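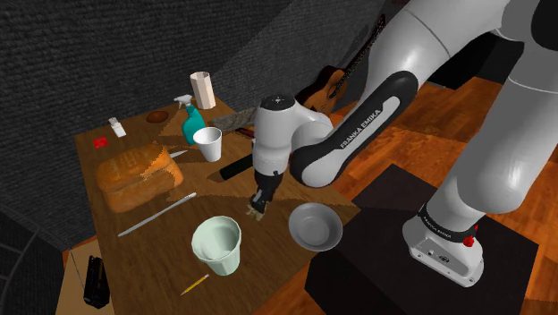
Equipment budget: where we've got to

Quick one before the June round closes. Long version is on the shared drive, this is the short version typed between meetings.

The second arm. Still wanted, still not ordered. Orner have requoted and the price holds for 17 weeks, so we've got a bit of breathing space but not loads. The quote covers arm, controller, gripper and one set of spare fingers. It does NOT cover the pedestal, the table or delivery past the loading bay. We missed that last time and paid for it out of consumables. Please don't let's do that again.

Simulation first. The tabletop work stays in sim until autumn at least. Bread, cups, pencils, bowl, spray bottle, all the usual clutter. Costs us machine time and not much else, and it lets the Lelard group carry on with grasping while the purchase grinds through. If you need a new object added, put it on the list and say how big it is. Half the requests have no sizes on them.

Compute. This is where the money is really going. Two of the render machines are out of warranty and the third is noisy. Plan is to replace 2 this year and limp along with the other. Morelli want to lease us the lot instead — I've asked for both sets of numbers, lease over three years and buying outright, and will circulate when they come. Lease looks cheaper on paper until you add the support contract.

Real objects. Small line but it keeps getting forgoten. Once we move over to the bench we need actual things to pick up, and we need duplicates, things get squashed. Paper cups are pennies. Bread is not something we can buy in bulk and store, so whoever's running the food trials gets a petty cash float. Keep the reciepts.

Space. Erel have agreed we can have the end bay, more than 9 square metres once the shelving's out. Floor needs checking for the pedestal bolts. Power is fine. Extraction not needed. Safety assessment has to be done before the arm arrives, not the week after.

What I need from you:

Any gripper preferences, with part numbers
Your bench hours for the autumn, even if it's a guess
Anything you're sitting on that could be shared — cameras, mounts, cable, monitors

All by noon on the last day of the month. After that it goes in as it stands and changes have to wait for the next round, which won't be until after Christmas.

Training places to follow, no prices yet.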